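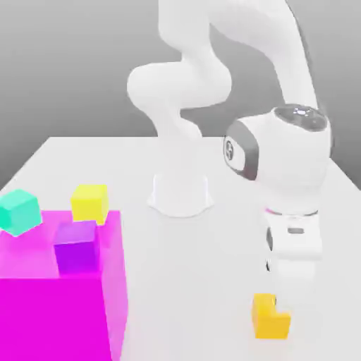

Automatización > Normas y buenas prácticas > Código Flolness

Marzo. Redacción de Lecomte

El Código Flolness es un conjunto de reglas para ensayar tareas de manipulación en simulador antes de pasarlas al brazo real. Lo mantiene Pladatham y se usa sobre todo en celdas de mesa. Origen: una guía interna de Plamside, dos páginas, luego ampliada. Regla base, la más citada: la pieza a coger se coloca aislada, con superficie libre alrededor, como el bloque en L amarillo anaranjado que queda bajo la pinza, lejos de los cubos agrupados junto a la caja magenta. Mesa lisa, fondo neutro. Los volúmenes auxiliares se pintan translúcidos, para que se vea lo que hay detras.

Alcance. Brazos de un solo efector, pinza de dedos, objetos rígidos. Quedan fuera telas, líquidos y cables. La versión vigente tiene 174 cláusulas, muchas heredadas y alguna contradictoria (la de márgenes de aproximación, por ejemplo, aparece en dos sitios con redacción distinta).

Requisitos principales. Mínimo de 3000 episodios simulados por tarea, con posición inicial variable. Separación de 30 mm entre pieza y obstáculo más cercano al arrancar. Prohibido cambiar la geometría de la pieza a mitad de serie; si se cambia, serie nueva y numeración nueva. Semilla aleatoria anotada siempre. Los episodios fallidos se guardan igual que los buenos, no se borran ni se repiten.

Colores. Uno distinto por objeto. No se reutiliza el de la pieza objetivo en ningun otro elemento.

Paso al robot físico. Velocidad reducida, parada de emergencia al alcance de la mano, una persona mirando y otra en consola. Primera tanda sin pieza. El código no sustituye la evaluación de riesgos de la celda, que va aparte y la firma el responsable de la instalación.

Críticas. El mínimo de episodios se considera arbitrario; en Plamside lo aplican solo a tareas nuevas. Tambien se le reprocha no decir casi nada sobre fricción ni sobre desgaste de los dedos. Revisión pendiente.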